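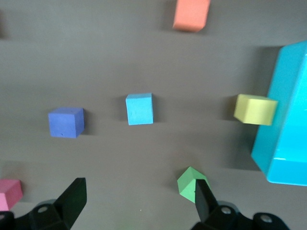
Wrist view over the green cube, fingers open, turquoise container to the right.

Warkine Hand-Guide Kit, review
Posted Wednesday, September 17, 2025

The Warkine Hand-Guide Kit is an add-on for small tabletop arms. It consists of a force-sensing collar that bolts on behind the gripper, a handheld remote with a trigger, a wrist camera bracket, and recording software. The collar lets you push the arm through a task by hand. The remote lets you drive it from a chair. Both methods write to the same recording format, and that was the main reason for buying it over the Stenwood collar, which only does the first.

Test setup: one arm, parallel gripper with black wedge fingertips, matte gray table, foam cubes in assorted colors, one plastic container. The task was to pick up a cube and put it in the container. I recorded 90 demonstrations, half by hand and half by remote.

Installation

The collar fits a standard flange with four screws. The supplied hex key is too short to reach the lower pair once the camera bracket is on, so fit the collar first. Firmware update and calibration took 14 minutes. The manual gives the calibration poses in the wrong order on page 10; follow the on-screen prompts.

Hand guiding

Resistance is adjustable in 4 steps. The lowest is too loose for placing and the arm overshoots when you let go. Step 2 is right for foam. Rotation about the wrist axis is smooth. Vertical motion has a slight stick at the start of travel, which shows in the recordings as a short flat section followed by a jump. The software can smooth this out, but the smoothing is applied to the whole recording and also rounds off the approach to the cube.

The other problem is your own hand. With the bracket in its default position, knuckles get into the wrist view on any reach to the far side of the table. Turning the bracket one notch fixes it for right-handed use. I found no good position for left-handed use.

Remote

The handheld unit maps hand motion to gripper motion at a ratio you set. I used 1:2 for reaching and 1:4 for closing, switched with the thumb button. Lag is noticeable and constant, so you adapt to it. The trigger is proportional and well made. Grasps on a cube sitting square to the fingers were easy. A cube turned corner-on, or one up against the container wall as the yellow one is in the picture, needed a wrist rotation first, and the remote is poor at small rotations. Several of those attempts I deleted and redid by hand.

Wrist camera view

Good enough to work from. Both fingertips stay in view, so you can judge the gap to the cube. Colors separate well on gray. Things are a little soft in places, including at the finger edges, and a tall container on one side hides what is behind it. I would not try to drive from this view alone without looking at the table.

Software

Recordings can be trimmed, labeled, and replayed on the arm. Replay is accurate if nothing on the table has moved. Export is to the vendor's format or to plain files; the plain export drops the trigger values unless you tick a box under Advanced. Trevport arms are supported directly. Lund arms need an adapter file, due in November according to the release notes.

Battery life on the remote is quoted at up to 10 hours. I did not run it flat.

Pros: both methods in one recording format, good trigger, quick setup.
Cons: sticky vertical start, all-or-nothing smoothing, weak fine rotation, bracket favors right-handed users.

Rating: 4 out of 5 for hand guiding, 3 out of 5 for the remote. Buy it if you need both. For hand guiding only, the Stenwood collar costs less and has no stick on the vertical.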